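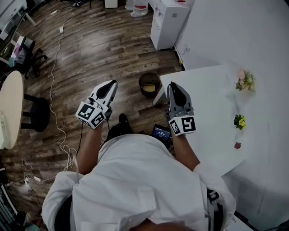
Both grippers held out at the flower table.

I spent most of December looking after one pair of hand-held grippers, and a few people have asked what that involves, so I'm writing it down while I still remember.

The grippers are plain things. Plastic housing, a dark pointed finger section at the front, and a marker block near the base so the software can work out where each one is. We call ours the Nonberg pair, after the street the old workshop was on. You hold one in each hand and do the task yourself, and the recordings are used later to teach an arm. At the moment the task is picking artificial flowers up off a white table and putting them together.

Most of the upkeep is the markers. A smudge or a lifted corner is enough to make the position jump, and you don't notice it while you're working. You find it in the playback. I wipe each face with a dry cloth before the first run and again at lunch. I stopped using alcohol wipes after one of them took some of the black off a printed face and I had to make a new block. If you do make a new block, run the calibration again even if it looks like it went back in the same place. Mine was off by enough to ruin an afternoon.

Next is the fingers. The tips wear on the side that touches the table, and it's uneven because I'm right-handed and lean on that one. I swap the tips left to right every 25 sessions and replace them when they no longer close flat on a sheet of paper. The paper test was Norbert Bakos's idea and it's better than looking. If you can slide the sheet out without tearing it, the tips are done.

The cable took me longest to get right. It used to pull on the left hand when I reached out, and you could see it in the data as a small dip at the end of every long reach. Benedek Rácz had me leave more slack near the body and check it with my arm fully out before starting. The dip went away. The connector is still the weak part. I have replaced it once already, and I keep a spare from Bodnár in the drawer with the tips.

We've logged 3244 runs since the pair was built, and 1208 of those are flowers. Small stems are the hardest part. They lie flat, and the tip has to come in low without scraping the cloth. If the cloth has creases the stem sits in one and you end up chasing it, so I pull it tight whenever I change the layout.

A full check takes up to 32 minutes if I do everything in order: markers, tips, cable, calibration, then two short test runs that get thrown away. I used to skip the test runs. Then I lost a morning to a tip that wasn't pushed all the way on, and now I do them.

Still on my list: a better way to store the pair overnight. They sit in a shoebox with foam in it, and the foam leaves crumbs in the housing. Norbert says Tronport sells a case that would fit – I haven't measured it yet. If anyone has used one, write to me.

Contact | © Sunstead Notes | Back to top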